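So my project is about sleep, mostly because I'm bad at it. I wanted to know if people in my dorm (Varndale, the north building) sleep worse near the stairwell, and Nerys Gough, my advisor, said fine, as long as I asked more people than just my own floor. I handed out 200 paper diaries in the fall and got 121 back, and that's way more than I'd hoped for! 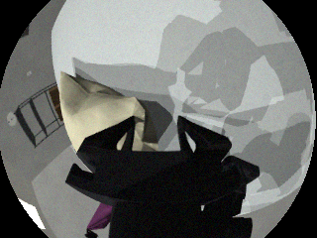 Close-up, pale faceted surface behind.

Everybody wrote down when they went to bed, when they got up, and how many times they woke in between. I typed it all in myself, 1209 nights in total, over most of winter break. A few people wrote "bedtime: yes" and I had to leave those out. One person drew a very nice owl.

The stairwell rooms did come out worse, but by less than I'd bet on. What really stood out was the pillow question, and I only stuck that one on at the end. People who'd swapped the dorm pillow for one from home woke up less, on both sides of the building.

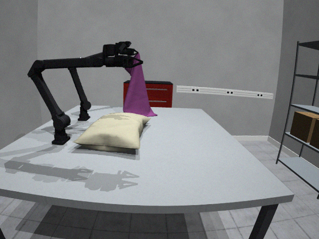 I don't want to make too much of it, though. Maybe the kind of person who brings a pillow from home also goes to bed on time (I do neither). Nerys wants me to split it up by year before I say anything bigger, and I've got until March for that. I'm also redoing the noise chart, the first one had 4 colors and two of them printed the same.

Recent projects
Bus delays on the Saarinen line
Vuma: a lunch-sharing app for commuters
Does the Cuken garden need more shade?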